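Student Driving Automation Group: lane estimator progress

The group has moved its lane estimator from the simulator to recorded road footage. Rehema Obura's build, named Sitanier, fits one curve per edge line and a third to the center line. The working set is 2733 stills.

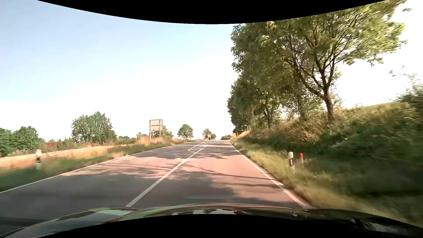 Tree shade remains the main source of error. The old threshold was replaced in January with a local contrast test over a window 38 pixels wide.
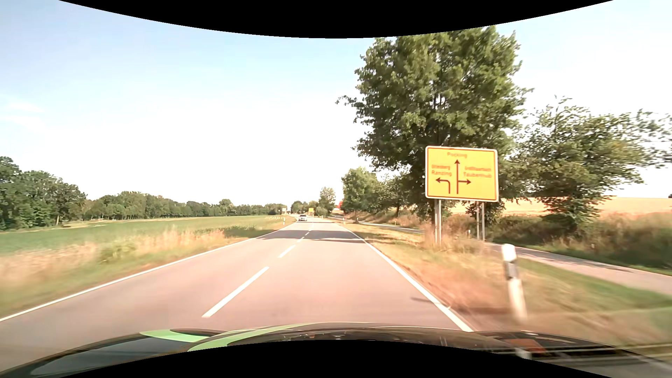 Sign handling is a separate module, maintained by Gladys Minja. It locates the panel first and passes the crop to the text reader. A yellow direction sign with "Pocking" at the top is now the standard test case — the smaller names are blurred, and the reader must report low confidence on them.

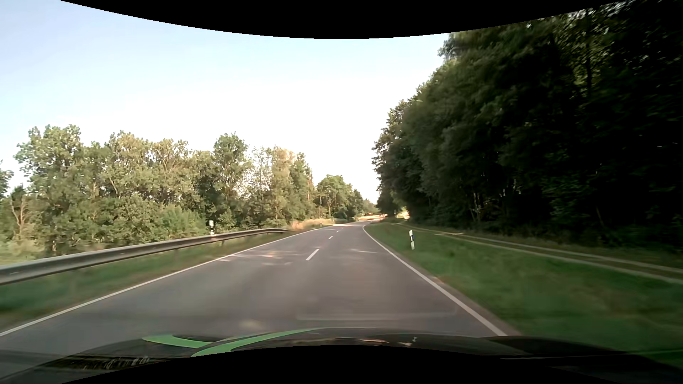

Page last changed: January, 4:10 pm

Curves are fitted with a second-order model. Guardrails are masked before the fit.

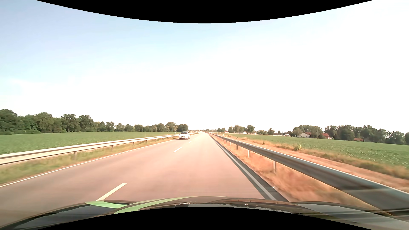

Adhiambo Mrema writes that the mask should be learned from labeled stills, as the fixed one will fail on any car with a different hood. She asks for seven more labelers. Changes to the label format go to Mwajuma Mfinanga before the next merge.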